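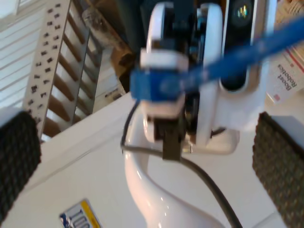
3.2 Kabelführung und Bänder an gewölbten Gehäusen

Glatte, gewölbte Kunststoffgehäuse bieten Kabeln von sich aus kaum Halt. In der Vorstudie (Kramer und Shokri, März) wurden deshalb zwei Arten der Befestigung getrennt betrachtet: die Führung durch einen festen Clip und die Umschlingung mit einem flachen Band. Beide kommen in der Werkstatt Pomlow häufig am selben Gegenstand vor, meist ohne dass ihre Lage zueinander festgelegt ist.

Abbildung 3 gibt eine solche Kombination wieder. Das dünne schwarze Kabel liegt links in einer engen Biegung, läuft waagerecht durch den dunklen Clip und fällt rechts in einem langen Bogen ab. Ein blaues Band umfasst den unteren Teil der weißen, ringförmigen Einfassung und steigt nach rechts an. Für die Auswertung zählt vor allem die enge Biegung vor dem Clip — sie wurde als eigener Abschnitt kodiert, der lange Bogen dahinter als freier Abschnitt.

Insgesamt wurden 200 Anordnungen erfasst, 50 davon mit Band. Als eng galt eine Biegung, wenn beide Kodiererinnen sie unabhängig voneinander so einstuften. In Streitfällen wurde der Abschnitt ausgeschlossen. Die Farbe des Bandes blieb unberücksichtigt, ebenso die Form des Gehäuses unterhalb des Clips.

Nicht erfasst wurde die Spannung des Bandes. Die Protokolle aus der Werkstatt enthalten dazu nur einzelne Angaben, die sich nicht vergleichen lassen. Die Zugversuche am Clip werden in Abschnitt 3.3 beschrieben.

Abbildung 3. Schwarzes Kabel im Clip und blaues Band an einer weißen Einfassung.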